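Rerndale Robotics Club forum > Projects > Student builds
Thread: Box packing by demonstration, our go at the Harahap Cup

wobblyservo
Sunday, February 24, 2019

Right, we've been quiet on here for ages so I thought I'd start a proper build thread. Our student group has entered the packing round of the Harahap Cup in April, and we are having a brilliant time with it even though we are nowhere near ready.

For anyone who missed the rules: you get a cardboard box, a table and a load of household bits you haven't seen before. Some are soft, some are in wrappers, some are just awkward. The robot has 16 minutes to get as much as it can into the box without crushing anything or tipping the box over. You're allowed to teach it however you like beforehand.

Our plan is to teach it by hand. You hold the gripper yourself, do the job at a sensible speed, and the recordings become the training set. Then we bolt the same style of fingers to the arm and see what it has picked up. So far the answer is "shirts, sometimes", but when it does get one in the whole room cheers.

Things we've learned already:

Squeezing harder is hardly ever the answer with cloth. Get one decent fold between the fingers and lift.

Put the box somewhere different each time. We left it in the same place for the whole first week and the arm learned to drop things at that exact spot whether the box was there or not. Very confident, very wrong.

Swap the person holding the gripper. Everyone has their own style and mine is apparently "angry heron".

Happy to answer questions!

dremell_dan
Lovely to see a thread from you lot. What are the fingertips made of, and are you printing them yourselves? I ran the Dremell workshop table at the last open day and half the people who came by wanted to talk about grippers.

wobblyservo
Dan, the ones on the arm we print ourselves, with a soft pad glued on. We're on our third shape. The first was too round and everything slid out sideways, the second was fine on boxes and hopeless on fabric. I'll put the files up when Martti has finished fiddling with the angles.

pinion_pete
Going to be the grump here. I don't think hand-held demos are a good use of your time. You move in ways the arm can't. You twist your wrist, you lean over the table, you come in at an angle that would put its elbow through the far side of the box. Then you wonder why it freezes. Drive the real arm from a controller and every recording is one you know it can do. We did it that way at Brutuvstead and got a clean pick with far fewer runs.

M_Ojala
Martti here, I look after the training side for the group. Pete, you've got a point about reach, and we do throw recordings away for exactly that. We play each one back on the arm model first and if a joint goes past its limit, out it goes. We lost 16 on Thursday, mostly from people leaning too far into the box.

But driving the arm is so slow! With the gripper in your hand a pick takes a few seconds and you can feel what's going on. We did 80 in one evening and still had time for chips.

pinion_pete
80 sloppy ones or 80 good ones?

M_Ojala
80 minus the 16, haha. The rest are decent. A few have a fumble in the middle and we've kept those on purpose, so the arm sees how to recover.

pinion_pete
Keeping the fumbles is the bit I'd argue with most. You're teaching it to fumble.

cardigan_kit
I'm with Martti on that. If every demo is perfect it has no idea what to do the first time it's a centimetre off. Ours used to miss, close on thin air, and then carry the thin air very carefully over to the tray.

Wobbly, are you practising on a clear table or a messy one? I'd love to see what your setup is like.

wobblyservo
Messy, and I will defend it to the death. The rules say "household surface" and my household surface has never been clear in its life.

We split the practice into two sorts of job. One is the crinkly stuff, things like a tied carrier bag, where the outside moves about and the shape changes as soon as you touch it. The other is working inside the box with something soft, where you've got cardboard walls to stay clear of as well. I find the second one much harder. Here's a bit of each: 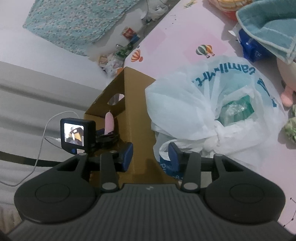
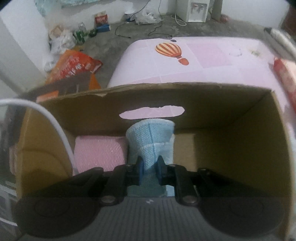 With the bags we try to go for the handle or the knot, as a grab at the middle just squashes whatever's inside and you lose points for squashing. The arm doesn't agree with us yet. It loves the middle. Gediminas thinks it's because most of our early recordings were packets and you do pick those up by the middle, so this week we're doing handles and knots only until it gets the message.

With cloth in the box the trick seems to be coming straight down, pinching, and not being greedy. If you open the fingers right out when you let go, you can knock the wall, and a light box will shuffle off across the table. We've started a rule that you open them just enough and then lift away before doing anything else.

cardigan_kit
Oh this is great. Patterned tablecloth too! Does the print bother the vision side at all? We had a striped mat once and our robot kept trying to pick up a stripe.

M_Ojala
Yes, a bit! It had a couple of goes at picking up a balloon in the first week. More recordings fixed most of it. We also swap the cover for a plain one every so often so it doesn't start thinking all tables have balloons.

gediminas_ots
Gediminas from the same group. I want to stick up for the messy table as well. Last year I trained on a bare white desk and it looked wonderful at home. At the event the table was brown wood with a lamp shining on it and we scored nothing at all. I would take a robot that is right half the time anywhere over one that is perfect on my desk.

pinion_pete
OK, that I do agree with. Mess is good. I still say mix in some driven-arm runs. Even a small batch would show you where the two sets of movements part ways, and you'd find your elbow problem before April does.

wobblyservo
I don't hate that idea. Martti?

M_Ojala
I was hoping you wouldn't ask. Fine. I'll do 16 with the controller on Tuesday, same items, same box, and we'll train one model with them and one without. If Pete's right I'll say so on here in capital letters.

pinion_pete
Will be checking daily.

dremell_dan
Can I ask a practical one: are you weighing the box down? Ours went over the edge in rehearsals, and once one corner is squashed it never sits properly again.

wobblyservo
No, you're not allowed to on the day so we don't in practice either. We put something fairly heavy in first if there is one. The arm doesn't know about that yet, it takes whatever's nearest. Choosing the order is next on the list and I've been reading about it all weekend, it's such a fun problem. Do you go heavy first, or biggest first, or just whatever you're most sure of picking up?

cardigan_kit
Most sure first, surely? Points in the bag early.

gediminas_ots
Heavy first. A tin on top of crisps is minus two.

cardigan_kit
Only if you get round to the tin!

wobblyservo
This is exactly the row we had on Friday, word for word. I'm going to try both with the clock running and I'll post the scores next week, along with Martti's capital letters if he owes us any. Fingertip files should be up by then too, Dan.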